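Studano Opens a Sorting Room in Warela for the Small Stuff in Your Drawers

WARELA, August — I'm Petronella Mathebula, I run Studano, and I have been waiting a long time to write this one! Starting this month, we have a room where you can bring the contents of your worst drawer and go home with an empty bag. We're calling the program Gasteo, and it's free for anyone who lives in Warela or over the line in Baloyi.

You know the drawer I mean. Mine had batteries in it, three sets of earbuds, a bike key for a bike I sold, and a whole stack of the little boxes that phone accessories come in (the box is always so nice, so you keep it, and then you have eleven of them). I spent most of last winter asking friends what was in theirs and the answers were pretty much the same all the way down the street.

So we tried it out first. Over the spring, 236 households brought us a bag each, and we sorted 1,374 items. The biggest group by a mile was phone things: cases, chargers, screen covers, and the packaging for all of them. I would have bet on pens. I lost five dollars on that.

The room itself is plain, and I like it that way. There's a big white table to work on, with shelving and cabinets behind it, and good light in the mornings. We went back and forth on the color of the table for longer than I'd care to admit, but a light top makes it so much easier to spot a SIM pin or a tiny screw before it rolls off somewhere.
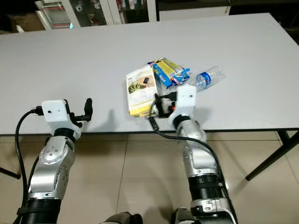
A sorting visit runs 45 minutes, which sounds short until you've done one. You tip your bag out and we go through it together, one thing at a time. Stuff that still has a use goes back home with you or onto our swap shelf. Cardboard gets flattened for recycling. Cables and electronics go in their own bin, and please, please keep loose batteries in a separate bag with tape over the ends.

We do open the boxes, by the way! During the spring tryout a lady from Baloyi brought in what she was sure was an empty phone case box, and there were two folded twenties inside it from her birthday. She bought everybody donuts, and I still think about the maple one.

A few people have asked me if we'll take bigger things, like printers or toasters. We can't right now, the cabinets are full enough as it is. If it fits in your two hands, bring it. If you need a friend to help carry it, the county drop-off is a better bet, and we have a sheet at the front desk with the directions.

I've also been asked if I'm going to make anybody throw things away, and no, I'm not. Keep your box. I kept two of mine (one has buttons in it now, the other one has the bike key, and yes, I know). I just think it feels good to see it all spread out on a table for once, with somebody to talk to while you decide.

Visits start at 9 in the morning and the last one begins at 4. We have 39 spots open for the first week and you can grab one at the front desk or by calling the Studano office. Walk-ins are fine if the table is free. Kids are welcome and are usually much better at this than their parents.

If you're with a paper, a radio station or a neighborhood newsletter, come on by and bring a bag of your own. I'll put the coffee on.

About Studano
Studano is a small home organizing company based in Warela. We help people sort, pack and store everyday household things, and we run classes on closets, pantries and moving boxes through the year.

Media contact
Petronella Mathebula, owner, Studano
Ask for me at the front desk, mornings are best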